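Moving our contact list off spreadsheets, part two: duplicates and stage definitions

In the first part I covered the export. This one covers what I found in it, and the two decisions that took most of March.

The starting point was 1,823 contact rows spread over three sheets. One was the old newsletter list, one was the quote log Evelien Michiels had kept by hand, and one was a dump from the web form. Each had its own idea of what a name was. The newsletter list had a single field. The quote log had surname first, sometimes with a comma. The web form had two fields, and a fair number of people had typed their company into the second one.

I had planned to let the import tool in Drasum merge duplicates on email address. It does that well, and it is fast. The trouble is that email address is a poor key for a business like ours. Small contractors change addresses when they change internet provider. Larger customers write from a shared mailbox. The row for De Smet had three people behind one purchasing address, and a merge on email would have folded them into one contact with whichever phone number loaded last.

What I ended up with was a two-pass match. The first pass compared a cleaned phone number: digits only, country code added where missing, extensions moved to their own column. The second pass compared email plus the first four letters of the surname. A pair that matched on both was merged without review. A pair that matched on one went to a review sheet. That sheet had 180 pairs in it, and I went through it over two evenings with a text editor open on the side for notes. Most were obvious. The ones that weren't went to Evelien, who remembers customers by what they ordered.

If you do this, keep the original row number from the source sheet as a custom field. I left it out of the first trial import and had no way to trace a bad merge back to its parents. The trial went in the bin and I started over.
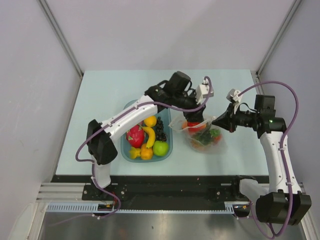
The second decision was about pipeline stages. Drasum ships with eight, and the names are the usual ones: new, contacted, qualified, and so on. We tried them as they were. Telmo Rivas and I each took the same 55 open leads, put them in stages without talking to each other, and compared. We disagreed on more than half. He read "qualified" as "has a budget." I read it as "has a real need and has answered at least once." Both are reasonable readings, and the software has no opinion.

So we cut the list to 5 stages and wrote each one as an event that leaves a record:

Inquiry: a form, call or email has come in.
Replied: we have answered and the customer has written or called back.
Quoted: a quote with a number on it has been sent.
Revised: the customer has asked for a change to the quote.
Closed: an order or a written no.

There is no stage for a feeling about the lead. If Telmo thinks a lead is strong, he can say so in the notes field, and he does. The stage moves when the record exists and at no other time. When we repeated the test with the new list, we differed on two leads, both of them cases where a quote had gone out by phone. We now send a short email after any phone quote, which fixed the data and also stopped one recurring argument over what price had been promised.

I was asked why Closed covers both outcomes. The outcome is a separate field with its own reason list. Putting won and lost in the stage list makes the board wider and tells you nothing the field doesn't. Some people like seeing a column of wins. There is a saved view for that.

Automation I kept small. A lead that sits in Quoted for ten working days creates a task for the owner. It does not send anything to the customer. I had used Jimura at my previous job, in Larnmont, and there the follow-ups went out by themselves, with a first name pulled from a field that was often empty. We got replies addressed to "Hi comma." The task costs a person two minutes, and in that time the person reads the thread and sees that the customer is on vacation until next week.

A few settings that took me longer to find than they should have:

The time zone is set per user and not for the whole account. Until you set it, tasks come due at odd hours. Mine were arriving at 2 a.m.

The required-field option applies to manual entry only. Imports skip it. Check for blanks before you load.

Deleting a custom field deletes its contents with no export prompt. Hide it first and wait a month.

Search does not look inside notes by default. There is a checkbox for it in the search panel, under the filter menu, and it has to be ticked again in every new session.

Reporting is still weak. I can get the number of leads per stage and the median days between stages, and those two are enough for the Monday call. What I can't get is the source of a lead after a merge, as the merge keeps one source and drops the other. For now I write both into a text field called source_all, separated by a semicolon, and count them in a spreadsheet. Part three will be about that spreadsheet, and about the calendar sync, which I have switched off twice.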